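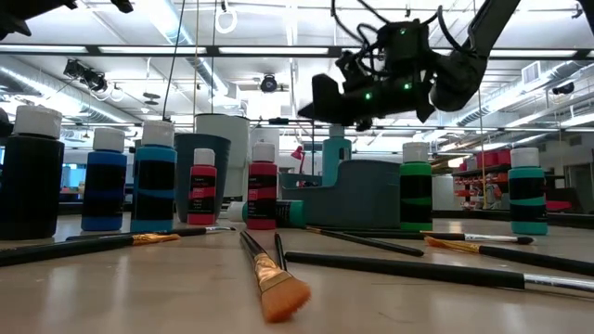 Dollow two-arm kit, reviewed in our shared workshop at Skirkstead

The box promises a tidy bench in 42 minutes. I gave it most of February before believing anything on the box. 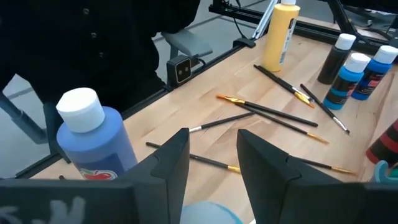 Dollow's gripper fingers are my main complaint. They're big black wedges, and from the wrist camera they hide a fair bit of the bench. Glossy black brush handles lying at all angles are a mean test, and one gold ferrule vanishes behind the left finger altogether. The manual gives this 2 lines.

Assembly was fine — 136 screws, all present. The software still wants an account, and I resent that. 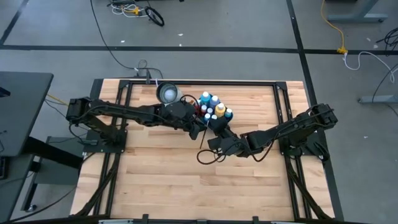 Both arms at the paint container, front half of the bench clear.

At £1,968 I'd want slimmer fingers. Worth a look if you like tinkering. I'd wait for the next version.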